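Emmont Public Library > Community Voices > Opinion

Let the robotics club pick up cups

Last December I sat on a folding stool in the back of the Altden school gym and watched a club of teenagers spend an entire Saturday teaching a machine to move things from one place to another. There was no arena and no buzzer, and not one robot tried to flip another robot over. I had a wonderful time, and I've been arguing with other parents about it ever since.

Our town has two kinds of robotics. The first is the big spring competition, the Borevar Cup, with the matching shirts and the music and the bleachers full of grandparents. I love it. My daughter competed twice and I screamed myself hoarse both times. The second kind is the manipulation project, which started as a side activity for kids who didn't make the drive team and has grown into something I think is every bit as good. The students carry hand-held grippers with cameras on them, pick up ordinary objects over and over, and use the recordings to train a small arm to do the same jobs.

That's the whole thing, and I know how it sounds. One father told me it looked like chores.

But watch them do it! A kid who has never given a thought to her own hands suddenly has to decide where to put two fingers on a tapered pot so it doesn't squirt out upward. She tries it low, then high, then with a little tilt. She argues with her partner about whether the tilt is cheating. They go back through the recording and find that one of them always approaches from the left, and that the arm has picked up the same habit. You can't get that out of a worksheet – I've seen the worksheets.

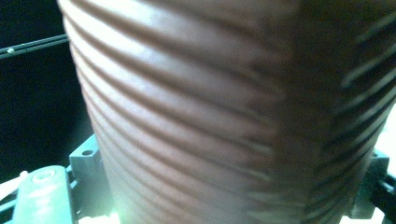

The club's goal for the year was 700 good recordings. By the end of winter they had 400, and they had thrown out a big pile of others, which to me is the most impressive part. Throwing out your own work is hard at any age. These students wrote the rules for what counts as a good one, taped them to the wall, and then held each other to them. A recording where the object slipped went into its own folder, and there was a long and pretty heated debate about whether slips should be kept. (They kept them. I was on the other side of that debate and I've come around.)

People ask what the kids have to show for it, and I understand the question. The Cup gives you a trophy and a ranking. The manipulation project gives you an arm that picks up a cup correctly 85 percent of the time, on a good day, with the blinds down. With the blinds up it does a lot worse, and I wish every parent could have been in the room the afternoon the students worked out that sunlight was the problem. They had spent two sessions blaming the motor. Somebody finally closed the blinds because her eyes hurt, and the whole room went quiet and then very, very loud.

Cost comes up too. A competition season takes up to 6 weekends of travel for our families, with hotels on some of them, and we lose good students over it every year. The gripper work happens in one room after school. A kid with a job can come on the days she's free and still do something that counts, and a kid who hates crowds never has to stand in front of one. The thrift store on Sjöberg Street supplies most of the objects, at prices even a student club can handle.

I'm not asking the school to drop the Cup. I'd be the first one in the parking lot with a sign. What I want is for the project to get its own line in the activities budget next year and its own night on the calendar, with families invited, so that the students can hand a gripper to a skeptical dad and let him try it on a slick round jar. I tried it. I dropped mine twice, and a ninth grader very kindly showed me what I was doing wrong with my wrist.

The budget meeting is open to everyone, and I'll be there with my stool.

Posted 15 May 2023

Contact the Library | © 2023 Emmont Public Library | Back to top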